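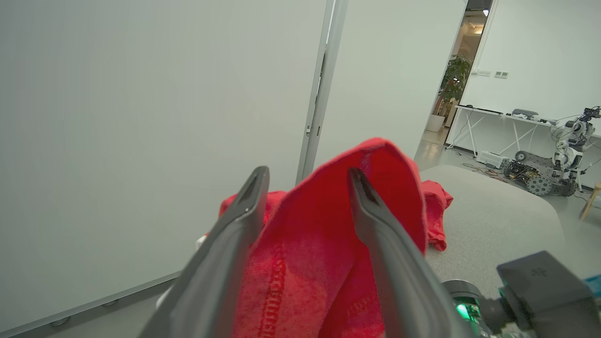 **The folding question, again**

Every September somebody at the Jardine Street building sends me a link to a folding method, and every September I try it on whatever is in the basket. This year's came from Marius Oprea on the third floor, who swears by something called the Vulik fold. You lay the garment flat, bring in the sides, fold up in thirds, and stand the result on its edge in a drawer like a file. The course costs 19 dollars and comes in 15 short videos. I watched all of them. I could have done with two.

I'm not against folding. My objection is to the claims. The Vulik people say a household "recovers" 357 minutes a year once the method takes hold, and I would very much like to meet the household. Whose minutes? Measured how? If you are the kind of person who leaves clean laundry on the furniture until Thursday, the shape of the fold isn't what is slowing you down.

My test piece was a red knit, and it's a fair one. Stiff cotton shirts make every folding method look brilliant. Knits are soft, they slump, they have thick seams that refuse to lie where you want them, and a seam that ends up on the crease will push the whole packet open again. In the videos, naturally, they fold T-shirts. Video 11 does mention sweaters, for less than a minute, and the advice is to "respect the fiber." I tried respecting it. It slid sideways.

What did work, more or less:

- Pick the thing up by the seam and let it hang for a second before you lay it down. Most of the wrinkles at the bottom sort themselves out.
- Fold knits in half once more than the video tells you to, and lay them flat in the drawer. Standing them on edge only works if the drawer is full, and then you can't get anything out.
- Use a table. Or the bed. Anything flat and firm.

That last one matters more than I expected, as I had been folding on the ottoman, like a good many people in this building, judging by what I see when I drop off the parcels. An ottoman is a lovely height for it and a terrible shape. The top curves away, the edges are round, and a sleeve goes over the side the moment you let go of it. I did 7 pieces on mine on Saturday and had to pick up most of them off the floor.

Which brings me to the floor. If you do your laundry sorting on soft furniture that stands near a wall, please have a look down there before you decide that the machine ate your sock. The gap under the trim is dark, and small things go in it.

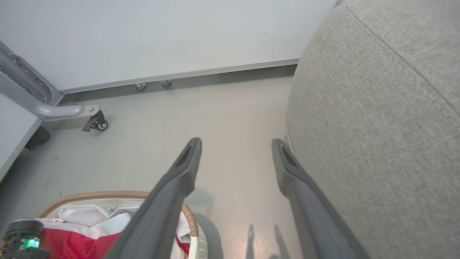
*The wall end of the ottoman, with the metal trim and its two little round fittings.*

Kaisu Keskinen wrote in to say that she pulls her furniture out once a month and runs a dry cloth along the rail. I believe her, and I admire it, and I'm not going to do it. Twice a year seems plenty to me. A ruler with a bit of tape on the end gets most things out in the meantime. She also recommends a Dikau basket with a lid, to keep the clean things off the upholstery altogether. I've had one since spring and can report that it holds a lot of laundry and that I now leave the laundry in the basket instead. Perhaps that's progress. The upholstery certainly picks up less fluff.

As for heathered gray fabric, I keep hearing it described as "forgiving." It hides crumbs well enough. Red fuzz it doesn't hide at all, so if you've got a shedding sweater, put a sheet down first or have a lint roller ready. The woven kind holds on to fibers, and the vacuum brush only moves them about.

Marius would like it noted that he has kept his drawers in Vulik order since June and finds his socks faster. I asked how fast he found them before. He had no figure.

If anyone wants to try the method without paying, I've written out the steps on one sheet, with my changes in pencil, and left it on the shelf by the Hellside Laundry price list downstairs. Take a photo of it and put it back, please. Replies, complaints and competing folds to the usual address, and I'll print the ones that have been tried on something knitted.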